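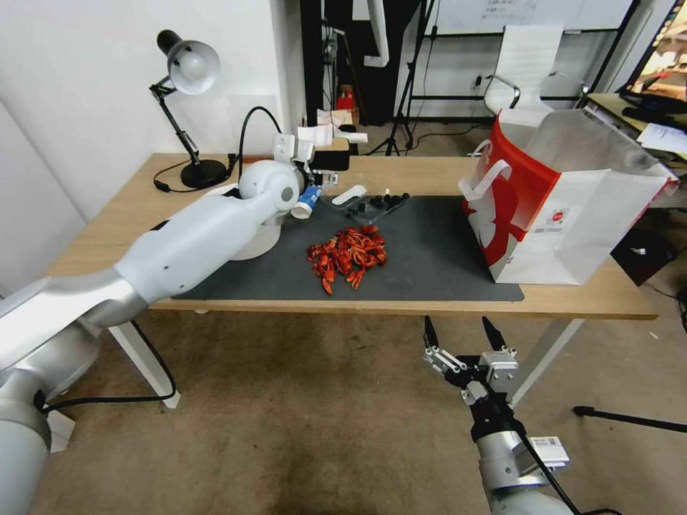
Crayfish at the Desk

February, six in the evening, still at work. Dinner is crayfish. Don't laugh. Half of Pustwood seems to be doing it this winter - a bag from Clovura, a gray mat, a lamp, the work pushed off to one side or onto the floor.

Crayfish used to be a yard thing. Newspaper, hose, kids running around. The Kurbridge crayfish supper has been going since 1978 and still sets out folding tables on the grass, and you still go home with wet shoes. Great night, go if you can. But that's one night in August. What do you do with the other months? You order a heap of them and eat at whatever flat surface you've got. Mine's a desk.

So, the surface. A mat first, always. Dark if you have one, because the sauce is red and gets everywhere and you don't want to be looking at it all through your meal. Big enough for the pile plus a bowl plus both elbows. I bought a proper one from Heitmann after ruining a blotter, and it rinses off in the shower. Before that it was two dish towels and hope.

Then the pile. Straight on the mat or in a dish? I go straight on. You can see what's left, you can turn it over and dig out the big ones hiding at the bottom, and claws don't hook on a rim and flip the whole thing into your lap. People feel strongly about this. I've had texts.

The bowl is for shells and only shells. Wide, light, plastic is fine. Put it on the side of the hand that isn't doing the pulling. Took me years to work that out, I kept reaching across myself and driping on my sleeve. And a big bowl, bigger than you think. Shells don't pack down, they just climb.

Sides stay at the back. Something dark and sharp in a little tray, olives for me, or black grapes if it's a spicy order. A drink with a lid on it. The lid matters, you will knock it. 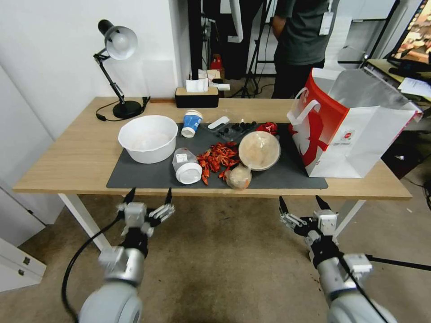 Liv Hedlund would like it known that I've got the order wrong, and that the drink should never be on the table at all. "Windowsill," she wrote. "Or the floor. You've got sauce to the wrists, you're going to grab a paper cup? It'll be in the pile." She also peels everything first and eats after, all in one go, which I think is a bit sad, but her keyboard is a lot cleaner than mine.

OK, light. I didn't care about this until I did. The overhead in my place is weak and yellow and I was missing the meat in the claws completely. A desk lamp, tilted down, back corner, out of splash range. Move the cord behind the stuff before you start. You can't do it later with those hands.

Tissues, same idea. A box, not a pack, with one already pulled up and ready. I go through a shocking number. Chelsea Sugden swears by a damp washcloth and a slice of lemon and she's probably right, but then you have to have a lemon.

The bag. Keep it! Stand it up open at the end of the desk while you eat. A stiff paper one with handles will hold all the lids, wrappers, the sauce cup, whatever. Shells go in last, tied up in something first or it'll leak on the stairs, and your neighbors will know what you had for at least 2 days.

How much to order? Clovura says its big box holds around 367 grams of meat once it's all peeled, and I can't say I've weighed it. One box does me and some leftovers for toast. For six people get a lot more than you think and put out seperate bowls, one bowl between six is a fight.

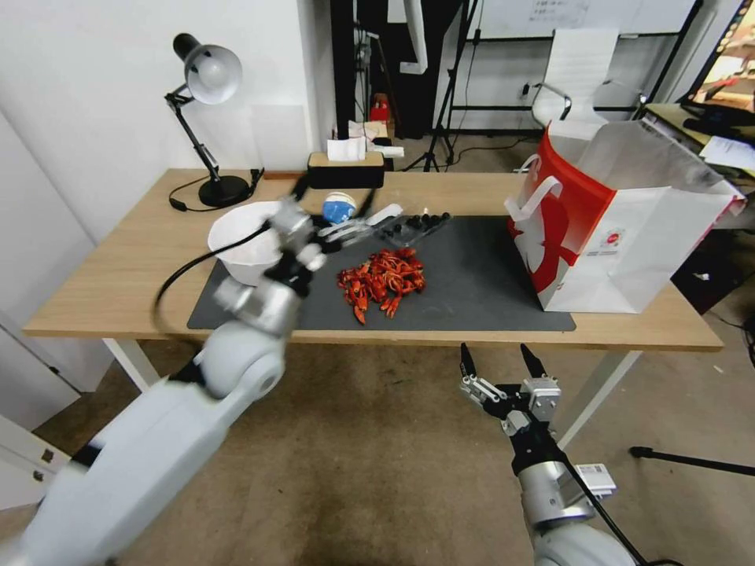 Pile on the mat, bowl on the left, bag open at the end.

Last bit, cleanup, fast version. Bowl into the bag. Wrappers in after it. Lift the mat by two corners, fold it toward you, carry it level to the sink. Cold water first, then hot with dish soap. Wipe the lamp switch, you touched it. Lemon on the fingers if you're Chelsea, plain soap twice if you're me.

Then back to work, or bed. I had a deadline the last time and turned it in with a thumbprint on page one.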